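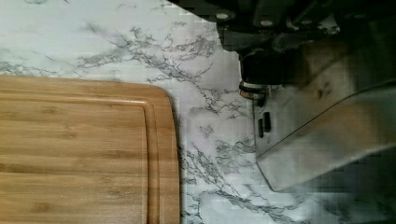 Kitchen Basics, handout 3: your board, your counter, and where the juice goes

Okay, last time we got through knives and everybody still has all their fingers, so I'm calling it a win! This session is the stuff underneath the knife. I know it sounds dull. I could talk about cutting boards for an hour (I have, ask the October group), but I'll try to keep it to two pages.

Bamboo first. It's technically a grass, and boards get made by gluing strips of it together, so those fine lines running along the surface are the grain and the darker streaks are often where one strip meets the next. I like it because it's light enough to carry to the stove with one hand. It's a little harder on knives than maple, so if you bring your good knife from home, you'll be honing it a bit more often. I can live with that.

Now the groove! People ask me all the time if it's decoration. It's a juice groove, and it catches what runs off a roast or a ripe tomato before it gets to the counter. It holds less than you think. For a big roast, put the board inside a rimmed sheet pan and quit worrying. For bread or herbs I flip to a flat side if there is one, because crumbs and parsley love to hide in that channel and I'm the one digging them out with a toothpick.

Setting up: wet a paper towel, wring it out, lay it flat under the board, press down. Give it a shove. If it slides, fold the towel over and try again. Smooth counters are the worst for this, and marble-look ones are as slick as the rest of them. Also, please don't cut straight on the counter, even for one lime. And with a busy veined pattern, wipe the whole thing whether you see a mess or not. Gray veins hide coffee and pepper like you wouldn't believe.

Washing: hot water, dish soap, a soft brush, and go along the groove twice. Dry it with a towel right away and stand it on edge so air gets to both faces. No dishwasher, no soaking in the sink "for a minute." I lost a lovely board to that minute and I'm still sore about it.

Oiling: food-grade mineral oil, once a month or whenever the surface looks pale and thirsty. Rub it in with a rag, don't skip the rim or the groove, leave it overnight, wipe off what's left. A 500 ml bottle will last you ages. Skip olive oil, it goes rancid and smells like old crayons.

Raw chicken gets its own board. Viorica Georgiev, who taught me most of this, kept 2 boards with a big X burned into one of them, and I still do the same thing.

For next time: oil a board at home, and bring one onion and a dish towel. Read the page on stock if you get to it. We'll start with the onions.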